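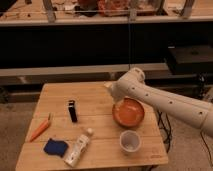

Apr 8, 2025
Table cell, white arm. Notes by me, checked with Niloufar in the afternoon.

Started with the drift Lorcan reported. He says the gripper comes down too far to the back when it goes for the bowl, and that it was better in January. I put the same objects on the table as in his runs (bowl, cup, carrot, sponge, bottle with the cap off, the black one) and jogged the arm to the bowl pose by hand. It stops above the bowl and slightly behind it. So I see the same as Lorcan, and it is not only in his script.

Checked in this order:

Base screws. One of them turned almost a quarter before it became tight. The other ones did not move. I put a paint mark on all of them, so next time we can see it without a wrench.

Elbow joint. No play that I can feel with the power off. With the power on there is a small click when it changes direction. Thabiso heard it also. He thinks it is the cover and I am not sure.

Wrist. Took the gripper off, cleaned the flange, put it back. There was some dust on the contact face, not much.

Table. It is light and it moves if somebody leans on it. I think this is the bigger part of the problem. We have always measured the table from the arm and never fixed it to the floor, and on carpet it will not stay. Leandro has two flat brackets left over from the Fundura job and will look if they fit the legs.

After the screws I did the home routine again and then the four-corner touch. Old file is saved as dulum_table_old, new one is dulum_table. Ran the bowl approach 50 times at speed 19. The error at the bowl is now 2 mm to the back, before it was 7. Better, but I want it under 1 before Declan starts the long series, because his plan is 800 picks and I do not want to repeat this in the middle.

Cables. The black ones under the right side of the table hang in a loop down to the floor. When the arm base turns fully to the right I feel them pull a little. I did not change it today – I have no long ties here. Please do not push the chair in on that side until it is done.

Still open:
– brackets for the table legs (Leandro)
– cable ties and a proper path for the loop (me)
– elbow click, take the cover off and listen again (Thabiso)
– touch the four corners again after the table is fixed, the new file will not be valid then

Controller was on for 36 minutes before the last measurement, so it was warm. The first measurement in the morning was cold, and maybe I should not compare them so directly. Will repeat it cold tomorrow before anybody touches the table.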